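Home | Projects | Data | Blog | Contact

# Firis: a reading list of arrest warrants and summonses

4/20/23 — by Cornel Husar

Hi! Firis is my hand-typed table of public arrest warrants and summonses issued by international courts, going back as far as I could find readable paperwork. I got tired of arguing with people on message boards about who was charged with what, and when, so I started a spreadsheet, and then the spreadsheet ate my August.

## What's in it

There are 673 rows in `firis.csv`. One row is one document, so a person can show up several times (a warrant, an amended warrant, a withdrawal). The columns that matter:

- `doc_type` — warrant, summons, amendment, withdrawal
- `issued` and `unsealed` — these are often different days, please don't mix them up!
- `charges` — copied word for word, commas and all
- `status` — my own reading, so treat it that way
- `src_lang` — language of the copy I worked from

I left out sealed material that only exists as a rumor in the press. I also left out national courts, with 10 exceptions where an international body took the case over later. Those have `national_origin` set to 1.

## Rudum

The cleanup script is called Rudum and lives in `/tools`. It fixes dates and squashes the spelling variants of names, which for transliterated Arabic is a real headache — one man had five spellings in a single filing. Run it before you count anything:

 python rudum.py firis.csv --merge-names

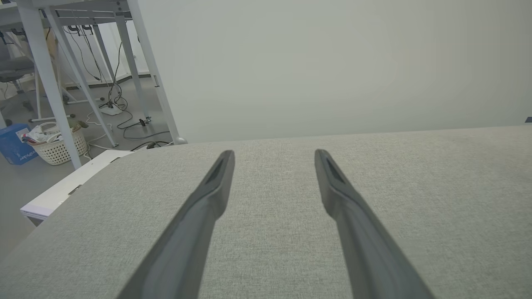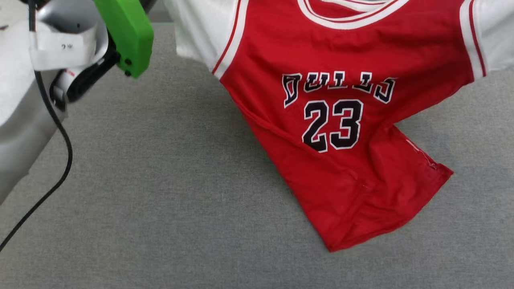 *Light gray fabric in the first picture, the red Bulls 23 jersey in the second.*

## Known problems

The `charges` column is blank in 121 rows. Mostly those are scans I couldn't read well enough to trust myself. If you have a cleaner copy, send it over and I'll type it in.

`status` goes stale fast. I do not track negotiations, amnesties or who is supposedly about to be handed over, and I'm not going to start (my blood pressure thanks me).

## Using it

Free for anything, just mention Firis and say which version you used. The current one is Mostidau.

## Comments

**Ghiță:** Great work. Could you split the amended warrants into their own file? I keep double counting.

**Cornel Husar:** You can filter on `doc_type` for now, but yeah, I'll think about it for the next version.

**mapdesk:** `unsealed` is sometimes earlier than `issued`. Typo or am I missing something?

**Cornel Husar:** Typo, mine. Send me the row numbers and I'll fix them!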